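Two arms, one shelf: planner keeps both grippers waiting for each other

Posted in Motion planning and control
Viewed 298 times

Mared Hopkin
19 April 2019

Hello all! I'm having a lovely time with a two-arm table setup and I've got most of it going, but I'm stuck on one thing and would love some ideas.

The job is moving bowls between the tabletop and a low shelf at the far edge. There's one arm on the left and one on the right. Each has its own planner (we use Vedari, with the stock sampling planner) and a small task layer I wrote on top that hands out picks. Single-arm moves are great, really smooth. As soon as both arms want the shelf, they both stop short of it and sit there. No error, no timeout, they just hold position until I cancel.

I have tried:
- making the collision padding on the grippers smaller (helps a bit, but then I get nervous)
- giving the left arm priority (the right arm never gets a turn if the left has a queue)
- adding a random wait before replanning (works in simulation, much less on the table)

The log says "goal region occupied" for both arms, over and over. Is there a sensible way to share a small area like this without planning both arms as one big robot? I did try the one-big-robot way and planning went from 2 seconds to me going off to make tea.

Weler
Padding. It's always padding. Put it back to the default and look at your shelf model, I bet it's a solid box down to the table.

Pasmont
What a nice problem, I spent most of last August on something very like it!

Your log line gives it away, I think. Each planner is treating the other arm's goal as an obstacle as well as its current pose. So left reserves the shelf, right reserves the shelf, each sees the other's reservation and both back off politely forever. Smaller padding only makes the reservations a little less greedy. A random wait ought to break the tie in theory, but on the real table the state updates arrive late and you end up replanning against an old reservation.

What worked for me was to stop reserving "the shelf" and reserve pieces of it for a stretch of time. In order:

1. Split the shelf into 3 zones: left, middle and right. Left arm owns the left one, right arm owns the right one, and only the middle needs a lock. Our table has bowls all over the front and a shelf along the back, and the two grippers can work at opposite ends of it with the middle kept clear between them.
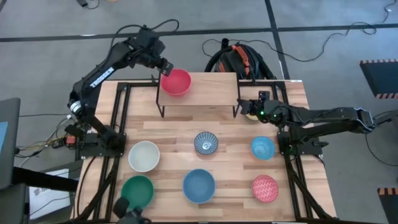 2. Take the middle lock when the arm starts its approach, and let go as soon as the wrist is back out of the zone. If you hold it until the bowl is put down, the other arm wastes the whole carry.

3. Publish the planned path instead of the goal. The other planner then checks against where the arm will be and when. I keep 2,000 samples per plan, which is plenty for bowls.

4. Add a fairness counter to the lock. Mine hands over after 2 grants in a row to the same side if the other is waiting. It's a few lines of code and cures your starving right arm.

Do model the shelf as a top plus legs, by the way - Weler is right about that part. With a solid box the planner can't bring the fingers down past the edge to grip a rim, and you'll see odd detours up and over.

One warning: check your elbows as well as your grippers. Zones on the shelf say nothing about what the rest of the arm is doing, so leave full arm-to-arm collision checking switched on the whole time.

Bilgin
Seconding the zones. I'd also log who holds the lock and for how long, it makes the stalls very easy to spot on a plot.

Mared Hopkin
Oh this is brilliant, thank you! The shelf was indeed a solid box (sorry Weler, you win your bet). I've split it into zones and the stall is gone in simulation. I'm going to write the fairness counter next, then try it on the table at low speed with my hand on the stop button.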